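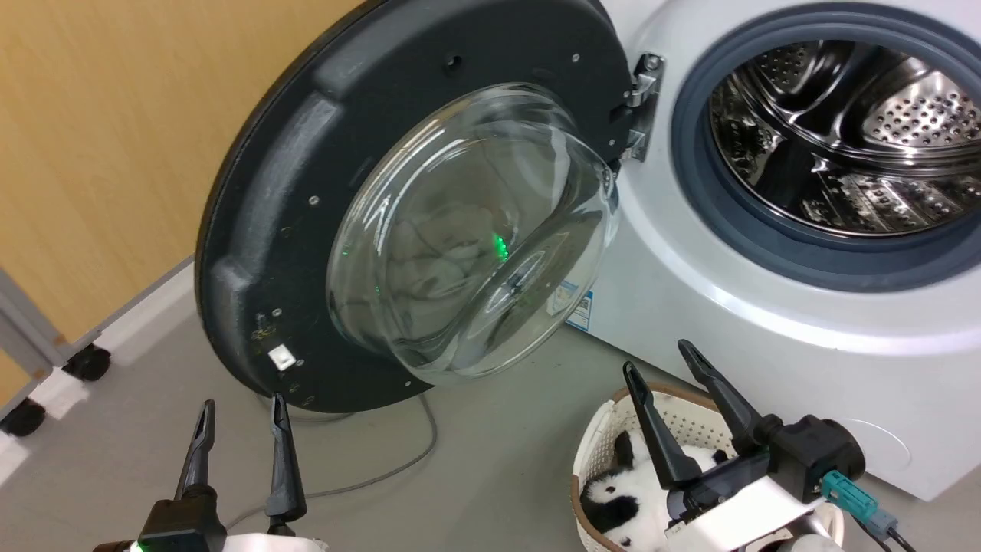 Oltudari Wool Wash, 400 ml

£10.00
In stock. Posted from Fladgate in second class Royal Mail boxes.

Scent: Unscented / Bay / Orange Peel
Quantity: 1
Add to basket

I've been knitting for most of my life and felting things by accident for nearly as long, so when I started selling yarn I knew I'd end up selling something to wash it with. It took me far longer than I'd planned (sorry to everyone who kept asking at shows!) and I went through a lot of very dull little sample bottles before I settled on this one.

Oltudari is a plain liquid wash for wool, alpaca, mohair and silk. You can use it in the sink or in the machine, and you don't have to rinse it out if you're washing by hand, though I usually do give things one quick rinse out of habit. It hardly foams. People worry about that the first time and pour more in, so please don't! A capful in a sink of cool water is plenty for a jumper, and two will do a blanket.

It's made for me by Igor Baran, who used to make soap for the market and now makes this and a really good saddle cleaner. He does it in small batches, which means the colour wanders a bit between clear and pale straw. It washes just the same.

How I use it

By hand: fill the sink with cool water, add the wash, then put the knitting in and push it under until it stops floating. Leave it be while you have a cup of tea. Lift it out with both hands underneath, squeeze, roll it up in a towel and stand on the towel. Dry it flat.

In the machine: only if the label says so, or if you knitted it yourself from superwash and you're feeling brave. Put the liquid in the drawer, choose the wool or hand wash cycle, and keep the spin low. I put cardigans in a pillowcase with the top tied in a knot, buttons done up, inside out. Zips get a pillowcase all to themselves, after what happened to my green Correa pullover.

I don't use fabric softener on wool at all. It makes things feel limp to me, and it does nothing for the smell of a wet sheep, which I quite like anyway.

Which scent?

Unscented is what I reach for, and it's the one to pick if you're washing baby things or you have touchy skin. Bay is green and a bit kitchen-ish, and it fades once the wool is dry. Orange Peel hangs about longer, so your scarf drawer will smell of it for days. I was all set to drop it last October and then sold out of it in one weekend, so what do I know.

The bits and pieces

Size: 400 ml bottle with a screw cap, no pump
Plant-based ingredients: 97%
pH: 7
Suitable for: wool, alpaca, mohair, cashmere, silk, and bras if you like
Not for: leather, suede, or anything marked dry clean only
Keep: upright, out of the sun, away from children and puppies

The full ingredients list is on the back of the bottle. If you need it before you buy, drop me a line and I'll type it out for you.

Postage

Bottles go out taped round the cap and wrapped in paper. I can't send liquids overseas at the moment, and I know that's a pain for those of you in Ireland. If you're ordering yarn as well it'll all come in one box and I'll refund any extra postage you've paid. If a bottle leaks on the way, send me a photo and I'll post another.

What people have said

"Used it on my grandad's fishing jumper, which I don't think had been washed since he stopped fishing. The water went the colour of gravy. I did it three times and it's come up soft and still the right shape. Bay for me." Rhodri Gough

"Nice stuff but I wish the bottle was bigger."

Fair point, that second one! I'm working on a refill pouch, and the price will be on here as soon as I've sorted it out with Igor.

You might also like

Evia blocking mats, sold in a set with pins
Evia wool comb for bobbles
Correa DK in the undyed shades, very good for testing a new wash on
Darning mushroom, beech

Page updated 27 June 2023. Bay is running low and the next batch isn't bottled yet, so if the button is greyed out, pop your email in the box and I'll let you know.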